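**FOR RELEASE IN DECEMBER**

# Skedov Questions "Self-Draining" Claims on Small Bathroom and Kitchen Dishes

*Bench review finds plenty of slots, not much drainage, and a lot of unexplained wording on the packaging*

CLARNANSKA – Skedov, the household goods review group, today released the results of its bench review of small draining dishes, the kind sold for a bar of soap, a scrub pad or a few rings next to the sink. The group looked at eight models over 11 weeks and came away doubtful about most of what is printed on the boxes.

The review covers dishes small enough to sit on the corner of a vanity. All have an insert with slots, ribs or holes meant to lift the contents clear of standing water. All are sold with some version of the word "draining." Skedov's question was where the water is supposed to go.

In five of the models the answer was a shallow space under the insert with no outlet. Water passes through the slots and stays there until someone lifts out the insert and tips it into the sink. Skedov does not consider this draining. The report uses the word "holding" for these models and suggests that the makers do the same.

"A slot is an opening," said Marietjie Mnguni, who edits the group's reports. "It will let water through, and I have no argument with that. My argument is with a box that says the dish drains itself when it has a solid bottom. Where did the author of that sentence think the water went?"

## What the packaging says

The review sets the printed claims beside the bench notes, model by model. Some of the language is vague enough that the group could not find a way to check it. "Promotes airflow" appears on several boxes. So does "hygienic design," with no standard named. Skedov wrote to each seller asking what was meant and has printed the replies it received in full. A few ran to one line.

The firmest claim came from Potgieter, whose oval dish is advertised as good for 1000 rinses "without loss of performance." Skedov asked which performance was measured and how a rinse was defined. Potgieter replied that the figure came from its supplier and that the supplier considered the method confidential. The report lists the claim as unsupported. Skedov is not saying the claim is false, and it would be glad to print the method if the supplier changes its mind.

Novside, which sells two of the dishes under its own name, describes both as "quick dry." Asked how quick, the company said drying times vary by household. The group agrees that they do. It still thinks a product named for its speed ought to come with a time attached, measured in some room or other.

The packaging is also generous with the word "universal." One dish described that way would not take an ordinary full-size bath bar lying flat. The bar sat on the rim at one end and slid when the dish was nudged. The report notes the inside length of every model, which buyers will not find on most of the boxes.

## How the dishes were looked at

The bench method is plain and is printed at the back of the report so that readers can repeat it or complain about it. Each dish was placed on a flat, level board. A measured amount of tap water was poured over the insert. The insert was lifted at set times and whatever remained underneath was weighed on a kitchen scale.

There was also a stability check, in which small objects were set into each dish and taken out again, over and over, to find out whether the dish crept across the surface. Light dishes with smooth undersides crept. Dishes with rubber feet mostly stayed where they were, although on one model the feet came away during the first week and had to be glued back.

Rounded objects were the hardest on inserts with widely spaced ribs. A ball or a worn-down bar would settle against the wall of the dish, where the slots usually stop, and would sit in whatever water had collected there. Packaging photographs nearly always show a new bar, square in the middle, which is the one place most of these inserts do their job.

Kagiso Zulu, who ran the bench work, is cautious about how far the results should be taken.

"It's a handful of dishes and one room," Zulu said. "If you live somewhere damp you'll get worse numbers than we did, and if your bathroom has a window you open every morning you may never notice a problem. I wouldn't want anybody throwing out a dish they like on account of our report. I'd want them to lift the insert and look underneath, though. Most of us hadn't in a long while."

Zulu also questioned an earlier Skedov finding. A previous report gave a favorable mark to inserts with narrow parallel slots on the grounds that they support a soft bar evenly. The new work found that narrow slots clog with residue sooner and are slower to clean with a brush. The favorable mark has been withdrawn, and the earlier report now carries a note saying so.

## Findings in brief

- Dishes with an actual outlet or spout emptied best, provided the spout reached over the sink. On a deep counter it did not, and the water went onto the counter.
- Lift-out inserts were easier to clean than fixed ones. Two were so tight in the dish that they had to be pried up with a spoon handle.
- Rim shape made no difference to drainage that the group could measure, whatever the boxes say about "contoured flow."
- Price was no guide. The most expensive model held the most water.
- Clear rims show soap film sooner. Some buyers will want to know this and some will consider it an advantage.
- Replacement inserts were offered for only 3 of the models, and one seller listed the part as unavailable each time the group checked.

Skedov has not named an overall winner. Mnguni said the group talked about it and decided that a medal would be repeated in advertising long after the reservations around it had been dropped.

"We've had that happen," she said. "A company quoted four words of ours and left off the other half of the sentence. So this time there's nothing to quote. People can read the table and pick the thing that bothers them least."

## Advice for buyers

The group's advice is modest. Turn the dish over in the store. If there is no opening, assume it will need to be emptied by hand and decide whether anyone in the house is going to do that. Push the insert with a thumb to see how it comes out. Bring the measurements of the bar, pad or brush that will live in it. Ignore the word "antibacterial" unless the packaging says what was tested and against what.

Buyers who already own a holding dish need not replace it. Emptying it when the sink is wiped down did as much for the contents as any insert design on the bench. An old saucer with a folded washcloth in it, tried by the group out of curiosity, kept a bar firmer than two of the purchased dishes, though the washcloth needed changing often and looked terrible by the end.

## Response from sellers

Each seller received the findings before publication. Potgieter said it stands by its product and is reviewing the wording on the box. Novside said it welcomes customer feedback and that its dishes are popular. The group does not dispute the second point.

Two other sellers objected to the standing water measurement, arguing that a small amount left under the insert is normal and harmless. Skedov takes no position on harm, which it did not test. It observes only that "a small amount left under the insert" is a different statement from "drains completely," and that the second one is on the box.

One seller asked that its dish be retested with a smaller pour. Zulu did so. The dish held less water, having been given less. Both results are in the report.

## Availability

The full report, with the bench notes, the sellers' replies and the method, is free to read at the Skedov office in Clarnanska during opening hours and will be mailed on request for the cost of postage. Readers who want to send in their own results are asked to include the dish, the amount of water poured and the room it was done in. Results without those details will be read but cannot be used.

A follow-up on countertop sponge holders is planned. The group has already collected the packaging and has about the same number of questions.

**About Skedov**

Skedov reviews small household goods and publishes what it finds. It buys its own samples at retail and accepts no advertising from the makers or sellers of anything it reviews. Corrections are printed at the front of the next report.

**Press contact:** Marietjie Mnguni, Skedov, Clarnanska
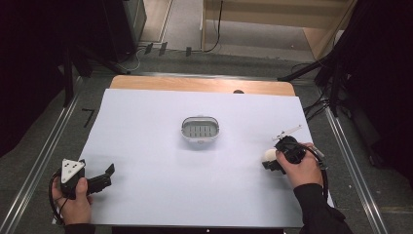

Small white oval dish with a slotted gray interior, and a small white ball, at the white board.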